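Week 4 handout: Looking after the Una cell
Notes by Sepehr Rezaei. Room 1508.

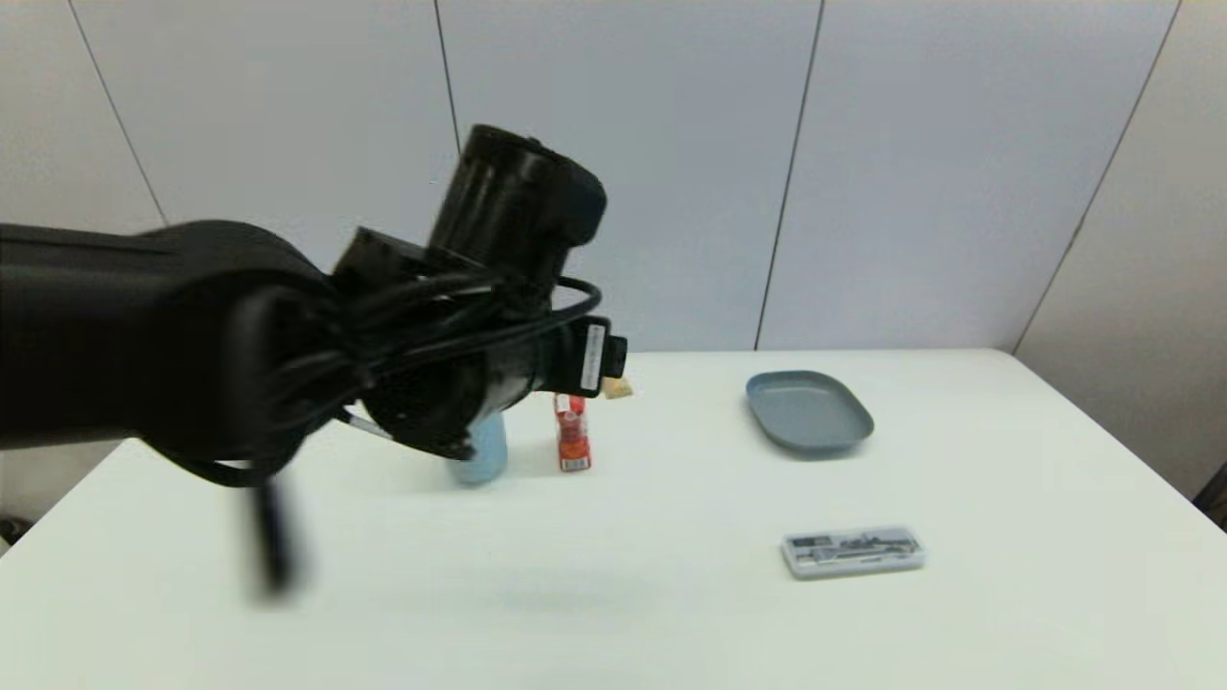
Last week we finished with the maintenance sheet that Vastlow supplies for this cell, and I said I had doubts about it. Several of you asked which parts I meant. Most of it, to be fair to you, but let me go through the parts that matter for Tuesday's lab.

The sheet says the arm "holds its calibration under normal use." Normal use is never defined. In a teaching lab the table gets leaned on, bags get dropped against it, and someone always wants to move it over to make room for a chair. The arm has no way of knowing any of this. It goes to where it believes the table is. So before every session you check the table against the arm, whatever the log says about the last person having done it.

Table check
Stop the program and put the arm in hand-guide mode. Bring the gripper down slowly over each of the 4 taped corner marks and read the position off the pendant. Write down all four readings, including the ones you like. If any reading is more than 2 mm from the value on the wall card, redo the table offset before you run anything. Do not average the errors. One bad corner usually means the table has twisted, and an average will hide it.

Cables
The dress pack on this arm is a bundle of black cables looped at the wrist and forearm, and I consider it the weakest part of the cell. Declercq's training video shows a wrist turning through its full range with the cables following along nicely. Their demo arm had no camera line and no second gripper lead. Ours does. Turn the wrist by hand through the range your program really uses and watch the loops. You are looking for a loop that goes tight, a loop that catches on the gripper housing, and any shiny patch on the jacket where it has been rubbing. A loop that hangs low is also a problem on a crowded table, as the Gretorby group found when they swept a cup off theirs.

Replace ties with the soft hook-and-loop kind. Hard plastic ties pulled tight will mark a cable and eventually break a conductor inside it, and then you get a fault that comes and goes with wrist angle. I have lost an entire September to one of those.

Gripper
Wipe the contact surfaces with a dry cloth. The supplier likes to quote up to 40 hours between cleanings. I would like to know what they were picking up. Cartons shed paper dust, and smooth bottles show you straight away if the grip is poor. Use a mixed set of everyday items for the grip test: something round, something boxy and something flat. A flat pencil case is a better test than any of the foam blocks in the kit. If the gripper can only handle foam blocks, you have learned something about foam blocks.

Check the label on the gripper housing against the number in the log. We have swapped units more than once, and the software will happily load the wrong tool weight without complaint.

About the self-test
A green light means the joints answered and the controller is talking to them. It does not test the table offset, the cables under motion or the grip. Please stop writing "self-test OK" in the box marked Inspection.

For Tuesday
Bring your corner readings and one cable problem you found, with the wrist angle where it shows up. "No problems found" will be accepted if you can tell me how you looked.

Reading: sections on tool data and payload in the controller manual. Skip the chapter on predictive maintenance.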